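Staniforth Sunday League > Players > Cup and Playoff Questions

Cup and playoff questions, answered as best I can
February 12, 2022
By Yasmine El Idrissi

Every season, right when the cup draw goes up, my inbox fills with the same questions, so I finally sat down and wrote out the answers in one place. I've played in this league, coached in it and now I do the fixtures, which means I've been on every side of these arguments (yes, including the one about the away goals!). If something's missing, write to me and I'll add it.

How does the group stage work?

Four teams to a group, everyone plays everyone once. You get 3 points for a win and one for a draw, same as the league. The top 2 in each group go through to the knockout rounds. There are no best third-placed teams this year. We tried that and I spent a whole evening explaining the table to people in a parking lot.

What if two teams finish level on points?

We look at the game between those two teams first. If that was a draw, it goes to goal difference across the group, then goals scored, then fewest cards. Last year Trandmont and Nundedbridge were level on everything except yellow cards, and Trandmont went home over one for kicking the ball away. Their captain, Sepehr Rostami, still brings it up when he sees me, and I still tell him to ask his left back about it.

What about three teams level?

Same order, but we make a mini table with just the games between those three. If that separates one team and leaves the other two stuck together, we start over with those two from the top of the list. It sounds worse than it is, I promise.

Do away goals count?

No! Every cup game is a single match now, so there's nothing for them to count toward. I know some of you learned the old rules and liked them. I did too, a little.

Is there extra time?

Not before the final. Quarterfinals and semifinals go straight to penalties if it's level at the whistle, mostly so the next game on that field can start on time. The final gets 30 minutes of extra time, split into two halves, and then penalties.

Who can play in the knockout rounds?

Anybody registered with your club before the last group game. You can't sign your cousin the night before the semifinal, and you can't play for two clubs in the same cup, even if the first one got knocked out. If a player joined you in November or earlier and has a card with a photo on it, you're fine.

Where do I register a player?

Use the form on the players page and wait for the confirmation email. Simin Safavi goes through them on Tuesday nights, so a form sent in on Wednesday is going to sit there for a bit. Please spell the name the way it appears on the player's ID, and please don't send the same form again when you don't hear back right away.

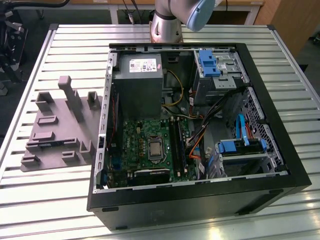
Can we move a cup game?

Group games, yes, if both captains agree and you tell me by Thursday. Knockout games, no, unless the field is closed. I'm sorry about weddings, I really am, but the bracket gets very tight and I've run out of Sundays to hide things in.

Who gets the ref, and who pays?

I book the refs. The two clubs split the fee and hand it over before kickoff, in cash, in an envelope if you're feeling fancy. For the final the league pays. Ebuka Ibrahim has the whistle this year and he's great, but he will not discuss handball with you at halftime, so save your breath.

Is there prize money?

There is! The winners get $300 toward next season's fees and the runners-up get a round of handshakes. The cup itself stays with the winning club until the next final, and it comes back clean.

My question isn't on the list. Who do I ask?

Fixtures and rules come to me. Cards and suspensions go to Yufang Peng, whose email is on the contacts page. Give us a couple of days, especially right after a cup weekend.

Filed under: Cup, Rules, New Players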